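Gripper trials, round two: jaws, pads and a lot of bathroom fittings

The bathroom round of the gripper comparison is underway, and I have to say it's the most fun we've had since the Plarulmont wrist cameras came in! Bathrooms are a great place to find out what a hand-held gripper can't do. Everything is smooth, curved and low down, and the stuff people keep in there is all different sizes. A jaw that feels wonderful at a workbench can feel like a pair of oven mitts over a toilet bowl.

Dušan Matić set the task list for March, and he was strict about it. Each operator works with a gripper in each hand, does 4 short tasks per round, and takes the same items in the same order. The Premness pair goes first, then the Wallard pair, and then we swap so that tired arms don't always land on the same hardware.

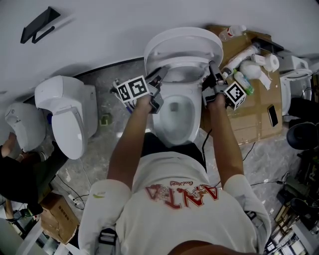 The two-handed tasks are where I learned the most. With one gripper you can cheat a little by turning your whole body, but with two you have to plan where your elbows go (mine kept meeting in the middle). The Wallard jaws open wider, which I loved for bottles. The Premness ones close more gently and I trusted them with paper. Ermira Spahić, who has far more patience than I do, prefers the Premness for nearly everything and says I squeeze too hard. She has a point.

Cables are still our main complaint. Whichever pair you pick up, you spend part of your attention on where the tail is going, and that shows up as little pauses in the recordings. We tried a 2-meter lead and then a longer one, and the longer one was nicer to work with but easier to step on. Živković is sending a lighter cable for the next round, and I can't wait to get my hands on it.

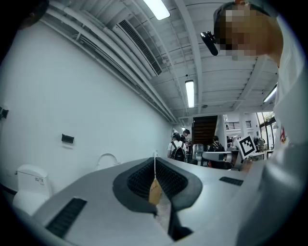

Pads turned out to matter more than any of us expected back in the planning meeting. We began with plain smooth ones and changed over after the first 300 grasps, mostly on Ermira's say-so. The black gridded mesh lining the cradle-shaped jaw is the kind I'd like to see more of in these comparisons, with a surface you can pick out at a glance when you're going back over footage. What I still want to know is how a gridded pad wears, so we're keeping a log of every grasp up to 900 and will swap pads between operators at the halfway mark.

Next up is the camera angle test. Dušan wants the wrist view tilted a touch lower for work inside bowls and basins, and I'd like to leave it alone until the cable question is settled, so we'll probably end up doing both in one very long afternoon. If your group has spare pads in an odd texture, bring them over and we'll add them to the log.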